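2020-10-10

1/ So Giltano has a new head of its UK phone business. Chaminda Talukder, moved across from Clotwood, starts straight away. The press release says he will "unlock the next chapter". I have now read four of these from Giltano and every one had a chapter in it.

2/ What the release leaves out is how many handsets they sold last quarter. It was in the last two announcements. Funny thing to forget.

3/ Talukder ran retail partnerships at Clotwood. In that time Clotwood went from 600 shops stocking its phones to 400. Maybe that was the plan. Maybe the shops were rubbish. But I'd want someone to ask him before we all clap.

4/ Also worth a look: his job covers sales, marketing and "carrier relationships". Menaka Khondokar had the carrier bit until this week. She gets one line near the bottom, thanking her for her service. No word on where she's going.

5/ Khondokar is the one who got the Marikar onto contracts at all. I didn't love the phone - the battery was poor and the camera app crashed on me twice in a week - but she did get it into people's hands.

6/ Now the Idivau. We're told it is "on track" for December. On track for what? Being announced, being on sale, or sitting in a warehouse? I asked the press office and got the release sent back to me with the same sentence in bold.

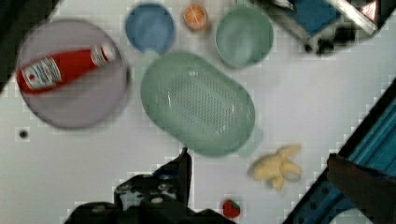 7/ And the price. A dealer I trust says they've been told £400 SIM-free, with £40 back if you trade in an old Marikar. If that's right it's a decent offer. I've also heard £600 from someone else, so I'm believing neither for now.

8/ A few of you say I'm being hard on a man in his first week. Fair enough. I've no idea if he's any good. I'm complaining about a page and a half of text with no numbers in it.

9/ If anyone at a carrier has seen a real delivery date for the Idivau, my DMs are open. A date, please, and not a quarter - I've had enough quarters from this lot.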